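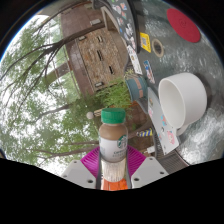 How to Make an Iced Coffee Drink in a Small Bottle at Home

Buying a ready coffee drink in a small plastic bottle is convenient, but when you drink one every day it becomes expensive. I started to keep the empty bottles and fill them again with my own coffee. After many trials I have a method that gives a drink which is smooth, not too sweet, and stays good in the refrigerator for 2 days. I want to explain it slowly, because my first bottles were not good and the mistakes were easy to avoid.

What you need

Ground coffee, medium or coarse
Cold water
Whole milk
Sugar, or sweetened condensed milk
A pinch of salt
A glass jar with a lid, for the coffee
A paper filter and a funnel
A large mug
A small bottle with a screw cap, very clean

For the coffee I use the dark roast from Vulmont, which is sold in my neighborhood. Any dark roast will do. With a light roast the milk covers the taste and you will ask yourself where the coffee went.

Step one: prepare the coffee

Put eight tablespoons of ground coffee into the jar and pour two cups of cold water over it. Stir until all the coffee is wet. Close the jar and leave it in the refrigerator overnight. Twelve hours is good, and with sixteen hours it becomes more bitter, which some people like.

In the morning, put the paper filter in the funnel and pour the coffee through it into a clean container. It goes slowly. Do not press the filter with a spoon, the paper can break and then you must begin again with a new one. You will get less liquid than the water you used, since the grounds keep a part of it.

Step two: sweeten it

Sugar does not dissolve well in cold coffee. This was my first mistake, and I found all the sugar at the bottom of the bottle. Take two tablespoons of hot water, put two teaspoons of sugar into it and stir until the water is clear. Add the salt. Let this syrup cool before you mix it with the rest.

If you use condensed milk, you do not need syrup. One tablespoon for one bottle is enough. The drink will be thicker and the color will be lighter.

Step three: mix in the mug

Many people mix directly in the bottle. I prefer a large mug, because I can taste and correct. Pour in one part of coffee and one part of milk, both cold, and add the syrup little by little. Taste after each addition. Cold drinks seem less sweet than warm ones, so if you taste it cold you will not make it too sweet or too flat.

For a stronger drink, use more coffee and less milk, but change only one thing each time. I write my proportions on a paper inside the cupboard door.

Step four: fill the bottle

Wash the bottle and the cap in warm water with dish soap, then rinse two times. Very hot water can deform a thin plastic bottle, so be careful. The cap needs special attention. Milk stays in the thread and after one day it smells. I clean it with an old toothbrush that I keep only for this purpose.

Put the bottle on a flat surface and use the funnel. Stop a little below the neck, so there is space for shaking. Close the cap firmly and put the bottle in the refrigerator at once. It tastes better after 4 hours, when the coffee and the milk are well combined.

Before drinking, shake it gently. It is normal if the drink separates a little. If it smells sour or has small lumps after shaking, throw it away.

Some advice about the bottle

Do not use the same plastic bottle for many months. When it has scratches inside or keeps a smell after washing, put it in the recycling. For longer use I bought a glass one from Rotness with a wide neck, and it is easier to clean, but it is heavy in the bag.

Taking it to work

The drink should not stay outside the refrigerator for more than two hours. In June I wrap the bottle in a small towel together with an ice pack. At my desk I put a coaster under it, because a cold bottle leaves water on the table. I like to pour it into a mug, where I can add ice without forcing the cubes through the narrow neck.

Variations

With cinnamon: add half a teaspoon to the ground coffee before the water.
With cocoa: mix one teaspoon of cocoa powder into the hot syrup.
With oat drink: use it in place of milk, and shake more before drinking.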